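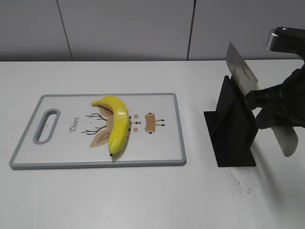 Station 2: deer board, banana, and the white-handled knife at its stand.

Restamley Teaching Kitchen -- Cutting Station Check
Checked by: Babita Grewal
Month: February
Station: 2

1. Tabletop clear of clutter
OK. I love how much elbow room there is on this table! Please keep bags and phones off it.

2. Cutting board sits flat
OK. Pressed on all four corners, no rocking. Put a damp cloth under it anyway when a class is on.

3. Board surface and rim
OK, with a comment. The gray rim is tight all the way along and the handle cutout has no rough spots. There's one shallow score in the back corner that I could catch with a fingernail. Look at it again next month. (The deer is holding up wonderfully, cheeks and all.)

4. Knife handle
OK. White handle, no wobble, no cracks. Wiped down before I signed.

5. Knife edge
OK. Went through a sheet of paper cleanly -- what a nice blade to work with.

6. Knife stand
NEEDS ACTION. The black stand is steady, but I'd like it farther from the front of the table when children are here. Ravindra Khurana to mark a spot with tape.

7. Practice food
OK. Banana, yellow and in good shape. Great first fruit for new cutters: soft, easy to hold, and they get to eat it after.

8. First aid box
RESTOCK. Bandages are down to 24, should be 40. Order form is in the Bansal folder.

9. Floor under the station
OK. Dry, mat lying flat.

Overall: pass, with items 6 and 8 open. Really pleased with this one!

Follow-up, R. Khurana: tape is down. Bandages ordered, request 435. Will recheck the score on the board when I do Station 3.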